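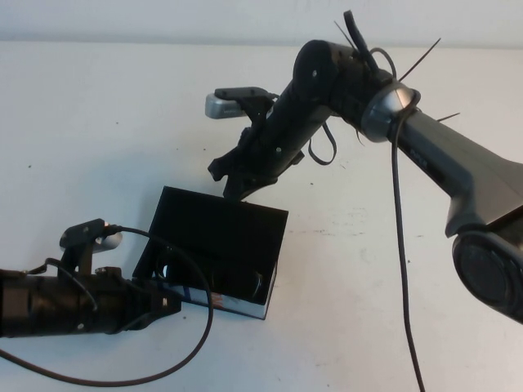
The case against the catch-all box

Most advice on clearing a work surface ends with a box. Buy one, put the loose items in it, close the lid. I have followed this advice for years and I now think it is wrong for a specific class of object: the things that get used every day and have surfaces that scratch or covers that bend.

A box performs one function well. It converts many small outlines on a table into one large outline. The eye reads this as order. The contents, however, are in no better condition than before and are often in a worse one, because an open cavity offers no control over orientation. An item dropped into it comes to rest at whatever angle the walls and the other items permit. For a stapler this is acceptable. For a paperback it means a load on one corner of the cover, applied for as long as the book stays there.

I keep a desk log, a habit left over from inventory work. In February I recorded every item that went into the box on my desk and every item that came out. There were 98 entries. In 32 of them I had removed at least one item I did not want in order to reach the one I did, and had put it on the table, where it stayed. The box was producing the condition it had been purchased to correct.

The two worst performers were reading glasses and whatever book I had in progress. Both are flat or nearly flat, both are used several times between breakfast and lunch, and both are damaged by contact with harder things. They also tend to be needed together, and a box separates them by depth.

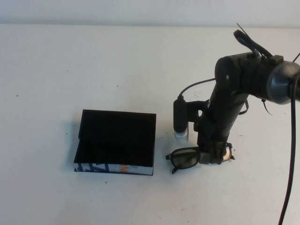
A book and a pair of tinted glasses, side by side on a white tabletop.

My position is that these items should stay out. A book lying flat on a hard surface is supported across its whole back cover. Glasses lying next to it can be found at once and picked up with one hand. The cost is a small patch of table. On my own desk, a Bimari with a 15-inch-deep return, the patch is on the return and I have stopped thinking of it as clutter.

The usual objection is dust, and it is a fair one. A pale matte top shows every speck and every smudge, and anything left lying on it must be lifted to wipe beneath. I wipe mine in the morning. Lifting two objects adds a few seconds. Lifting a full box and then finding a place to put it down takes longer, and in my log it was usually skipped.

The second objection is that leaving two things out leads to leaving ten things out. This can be handled with a rule. I allow the book, the glasses and a pen. Anything else goes to a drawer with dividers; I use the shallow Ovberg insert, and the Cuvero one is equivalent apart from a deeper front slot. A divider fixes orientation, which a box does not do.

I still own the box. It holds chargers, spare keys and tape, all of which tolerate being piled. The Moncrieff catalog lists the same type as a "desktop organizer," item 3358, and I would dispute the second word. It is a container. It should be bought for objects that can be dropped into it without consequence, and sized to those objects, with the lid left off if they are needed more than once a week.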